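Folding notes, January, afternoon

Yogesh wants one folding method written up for the whole shirt pile, and he wants it to be the Dillia method (sleeves in, thirds, then half). I am not convinced. It was worked out on flat woven cotton and everyone talks as if a knit will behave the same way. Ea did 140 folds with it last month and calls it settled. I read her sheet twice. Nearly all of those were dress shirts on a hard table, so I don't see what it settles for us.

Today I stayed with short-sleeved knits on the bed. Same shirt several times over, then a second one. Thirds are fine on the first pass. On the second pass the sleeve wants to creep back out from under the body, and by the time you press the hem up you have a ridge you can feel through two layers.
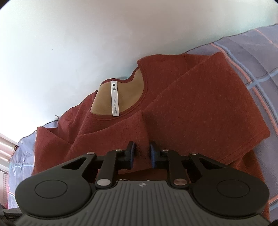 Collar first or hem first is the real argument, and Leif and I have had it before. He says find the collar, always. I used to think hem, as it's the longer edge and easier to grab. On a rumpled knit I'm coming around to his side, grudgingly. With the rust-red one the ribbed neckline and the white label inside it were the quickest things to get my bearings from, while the sleeve and hem were just layered ridges down at the other corner. Still one shirt, though. Plenty of ours have printed necks and no label at all, and then what?

The sheet is a separate complaint. Thulani claims the plaid helps you line up a fold. Maybe, if the sheet is pulled square. I doubt anyone pulls it square.

Bin 272 still has the Tamora knits in it, unsorted. Not touching those until we agree on where a fold starts.

To try next: five shirts with no label, collar first, same bed. Ask Ketill if the old Fogh folding board is still around, though I expect it's too narrow for anything over a medium.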